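Search this site
Enter keywords
Go

We use cookies to see how people use this site. By carrying on you accept them. Manage settings / OK

Speaker notes: The Larorholm line, and why I'd wait before pricing it in

Talk given 15th February, afternoon session. These are the notes I spoke from, tidied a little. Slides are not included.

Opening

Thank the hosts, mention that the coffee is outside on the left and not downstairs as the program says.

Start with the question I get from buyers every month: when does the Larorholm gas line come on, and what will it do to the contract price? My answer for four years has been "later than they say, and less than they say." I would like to be wrong one day. I don't think this is the year.

Show of hands: who has the line in their supply forecast for the next three winters? Keep that in mind, I'll ask again at the end.

What has been announced

The basics, for anyone who has not followed it. Larorholm is a proposed pipeline of 610 kilometers from the Doridden field to the hub at Cocco. The sponsor is Honel, which holds the field license and would also be the operator. There is a route. There is a signed framework agreement. There was a ceremony with a section of pipe and a ribbon.

A framework agreement is a promise to keep talking. It doesn't oblige anyone to ship gas, and it doesn't oblige anyone to buy it. I have read this one twice. The word "endeavor" is in nearly every clause that matters.

Honel says the line is "ready for construction." Ask what that means. It means the engineering study is finished. It does not mean the land is secured, the compressors are ordered or the money is in the bank. Three different press stories last fall wrote it up as "construction begins." No trench has been dug that I can find, and I have asked people who drive that road.

Pause here. Somebody usually wants to argue about the trench.

The gas itself

Go slowly on this part. A pipeline is a tube, and what goes into it has to come from somewhere.

Doridden is a real field and it produces today. Most of that output is already spoken for by domestic users, who pay a low regulated price and who vote. The plan relies on a second phase of drilling to supply the export volumes. The plan documents list 463 million dollars for that second phase. I have talked to drilling people who laughed at that number, and to one who did not laugh and said it was possible if nothing went wrong. Things go wrong in drilling.

There's also the question of winter. In a cold spell, the home market takes more and the exporter sends less. That is precisely when the buyers at Cocco want it. The agreement has no penalty for a winter shortfall. I looked for one in the annexes as well. A supply deal with no winter penalty is a summer supply deal, and we should price it like one.

(If time is short, skip the next paragraph.)

Gas quality. Doridden gas runs high in sulfur, so it needs treating before it enters the line. The treatment plant appears on the map as a gray square. There's no contractor named for it, and the schedule gives it eighteen months. I would want to see a comparable plant finished in that time before I believed it.

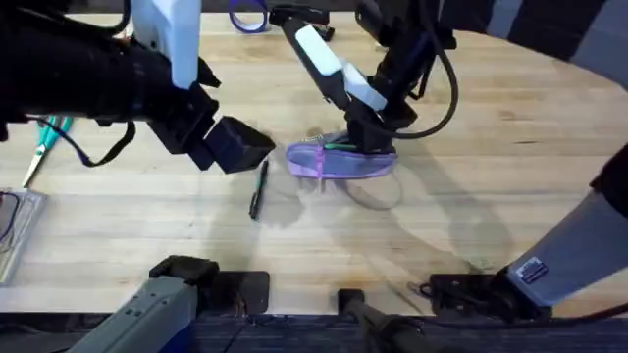 The money

Headline cost is 3,768 million dollars for the line, compressors and metering. Notice how exact that is. A cost estimate with four clean digits, for a project with no fixed pipe supplier, tells me somebody added up a spreadsheet and left the total alone. The honest version would be a range, and the range would be wide.

Who pays? Honel has said it will put in a third. The rest is meant to come from lenders, and lenders want long contracts with buyers who can be sued. So far there are letters of interest. I have signed letters of interest myself, over lunch. They cost nothing.

The lenders' other worry is transit. The line crosses two borders, and the tariff for the middle stretch has not been agreed. The parties say the gap is small. It may well be - but it was also small two years ago, and the year before that. A small gap that stays open for three years is about something other than the number.

One more thing on money, and I know some people here disagree. Political backing is not financing. A minister can attend a signing and still have no line in the budget. I'm not saying the support is fake. I'm saying a bank can't take it as security.

What the supporters get right

Be fair here, they are in the room.

The route is sensible. It follows an existing corridor for most of its length, so permits should be easier than for a brand new one. The hub at Cocco has spare capacity and decent storage. Demand in the region has held up better than I expected, and I said in this same slot that it wouldn't, so take that into account when you listen to the rest of this.

Diversity of supply is a real benefit too. A buyer with two sources has a better conversation with each of them. My complaint is that people count that benefit now, when the second source is still a drawing. I have seen a utility go into a price review waving the Larorholm map at its existing supplier. The supplier had read the same agreement I had.

What I'd watch for

Forget the ceremonies and the visits. I would watch the following, and I'd change my view if I saw two of them in the same year.

A pipe order with a deposit paid. Mills book their slots well ahead, and they don't hold them for free. Around 1,000 people work at the mill everyone mentions as the likely supplier, and in my experience an order of this size would not stay secret there for a week.

A binding sales contract with a take-or-pay clause. Any buyer, even a modest one.

Rigs at Doridden. You can't drill a second phase from a conference. Rig contracts get reported in the trade press, and so far I've seen none for this field beyond the usual maintenance work.

A published transit tariff. Published, with a number in it. "Agreed in principle" does not count.

The next scheduled date is the partners' meeting in September. Expect a statement afterward saying that progress was made. Read it for verbs. If it says "agreed," "ordered" or "paid," call me. If it says "welcomed," "noted" or "reaffirmed," carry on as you were.

For the buyers here

Practical part. If you need gas for the next three winters, contract for it from sources that exist. Put Larorholm in the forecast at zero and run a second case with it in, clearly marked, so your board can see the difference. Don't give up storage because of it. I know of one company that let a storage lease go on the strength of the first announcement, and it is now renting the same space back at a higher rate.

If Honel offers you an early-buyer discount, ask what happens to your deposit when the start date moves. Ask for the answer in writing. A seller who is sure of the date will not mind.

Traders will ask whether the news can move the price anyway. Yes, for a day or two. It did after the ribbon. By the end of that week it had given most of it back.

Questions I expect

On whether the project is dead: no. Projects like this rarely die, they get a new date. I'd put money on it being built eventually, though not much, and not soon.

On whether I'm paid by a rival supplier: no, and I'm happy to send my client list to anyone who asks.

On the smaller "first stage" version that has been floated: I've seen one page on it. It uses a narrower pipe and skips the second compressor. Cheaper, certainly. It also carries so little gas that the tariff per unit goes up, which brings us back to the middle stretch and the argument there. Would like to see page two.

On floating LNG into Cocco instead: different talk. The short answer is that the berth is too shallow for the larger ships and dredging has its own long story.

Ask for the show of hands again. Then hand over to the panel, who have the full forty minutes this time.

Get new talks and notes by email. Enter your address to sign up for our newsletter. You can unsubscribe at any time.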